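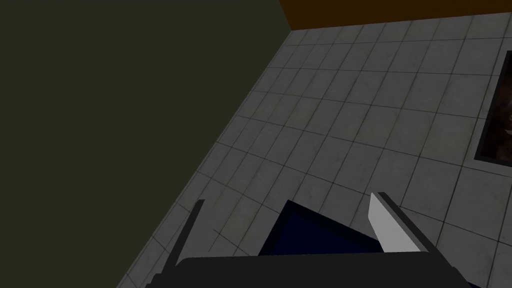

The Wekberg sim room finally loads on the club laptops, and it only took me 3 evenings! I rebuilt it from the Hakim map with the gray floor tiles, the olive wall and the orange one, so the robot has a proper corner to find its way out of. The gripper view is working too - you can see the blue piece between the fingers, sitting closer to the right one than the left. I'd love for someone to look at the centering code before we start the 2,000 practice runs. Branch is "prudida-grip". I can be on chat after 6 if anyone wants to dig in together.

Balthasar Zaugg wrote:
> Has anybody got the new room running yet? Mine stops at step 165
> every time, right after the arm lowers. Also, do we still have four
> people for the Estora round in June? I need to send in the names.

Balthasar, pull again and try it with the new room file, I changed the arm limits last night. And yes, still four of us, count me in - so excited for this one!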